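关于我们

大家好，我是Filledier的店主，也是这里唯一写文案的人，所以这一页读起来会有点啰嗦，先打个招呼！

我们卖的东西很小：挂钥匙的架子、放零钱的托盘、挂项链的小钩子，总之都是进门以后手一松就得有个地方落脚的玩意儿。最早是我自己天天找钥匙，出门前翻沙发缝、翻昨天的外套口袋，翻到邻居都听得见。后来在Calwood的旧货市集上淘到一个带挂钩的台架，摆在鞋柜上，钥匙从此有了家。朋友来了都问哪儿买的，问的人多了，我就想，那干脆自己开店吧。

店开到现在九年，从Calwood一间租来的小车库，搬到了Voritbridge老街的二楼（楼梯有点陡，来的时候慢点走）。第一批货只订了40个，我抱着箱子一家一家文具店去问，卖了整整一个冬天。现在常备的款式还是不多，我喜欢慢慢挑，一个款自己先在家用上几个月，钩子太滑的、底座一碰就晃的，统统不上架。
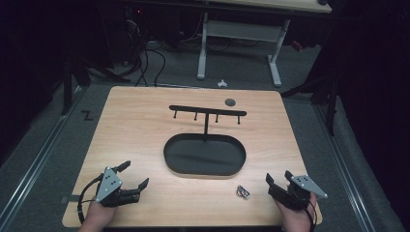

挂架和托盘一定要配在一起用吗？

看您的习惯。钥匙少、口袋里没什么零碎的，单用挂架就够了；像我这种一回家就掏出一把硬币、耳机和收据的人，下面放个托盘会省心很多。两样可以分开买，也可以以后再补。

说说颜色吧，老有人问我为什么黑色的这么多。说白了就是我偏心！浅色木头桌面配黑色架子，我怎么看都看不腻，灰尘是明显一点，拿干布抹一下就好。白色款也有，每年一月补一次货，卖完就得等。

批发的事也写在这儿：Zacharopoulos是跟我们合作最久的家居铺子，他们一次订500个，我那个月几乎睡在仓库里，包装纸用掉了1000张，手上全是胶带印。小批量我们一样欢迎，40个起订，民宿和小咖啡馆订得最多，房间钥匙挂一排，看着就舒服。

想来店里摸摸实物的话，上午10点以后都有人，按门铃就行。架子都摆在窗边的长桌上，随便挂、随便拿，把自己的钥匙带来试试更好，有些钥匙圈特别大，挂上去合不合适一试就知道。走的时候记得把钥匙带走，抽屉里还躺着两串没人认领的呢。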